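Stindon Guiding Certificate
Unit 7: Planning an underground heritage walk

7.1 Scope
This unit covers group walks through disused tunnels, cellars and culverts where the public has no general right of entry. The worked case is the Tullbridge canal basement, which has 2,647 feet of passage, of which 2,000 feet may be used for visits.

7.2 Permission
Entry depends on a written license from the site owner. The license names the route, the entry points and the largest permitted party. At Tullbridge the limit is 14, guides included. An owner may withdraw a license at any time, so booking terms must state how refunds are made.

7.3 Route survey
Walk the full route in both directions before the first tour. Record headroom, step heights, standing water and any point where two people cannot pass. Mark each of these on the Telero route sheet. Repeat the survey every April and after heavy rain.

7.4 Briefing
Give the briefing above ground, in daylight. Cover footwear, lamps, the order of walking and the signal to stop. A second guide walks last and carries the spare lamps.

7.5 Timing
Allow one hour underground and 20 minutes for the briefing. Morning parties meet at the Yusof Tea Rooms, where breakfast is served until the briefing starts. Route sheets for the Tullbridge case are due on 17th July.
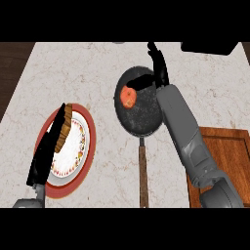

7.6 Reading for the next unit
Handout 8, sections 1 and 2: air quality and the use of gas meters.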